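3.2 Household storage and food waste in the Vestside sample

Households in the Vestside district were asked to keep a written record of all food thrown away over four weeks. Of the 778 diaries issued, over half were returned complete. Entries were coded by food type and by the place in which the item had last been stored, following the scheme set out by Smits in the earlier Jarkora study.

Bread and cooked leftovers made up the largest share of waste by weight. Leftovers kept on upper shelves were thrown away less often than those kept in drawers -- a pattern also seen in Jarkora, where kitchens are smaller on average. Households that shopped once every seven days wasted more salad and soft fruit than those that shopped more often, although the gap narrowed in December.

Height of storage was treated as a separate variable. Tall refrigerators with more than one door (Figure 4) were coded by compartment, and shorter units by shelf.

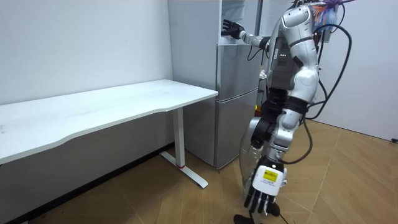
Clillska Papers in Home Economics, Vol. 7, No. 4

Figure 4. Tall refrigerator with a silver finish, placed against the back corner of a room.

Differences between compartments remained after household size was taken into account. Income had little effect on the results, and is discussed in Section 3.3.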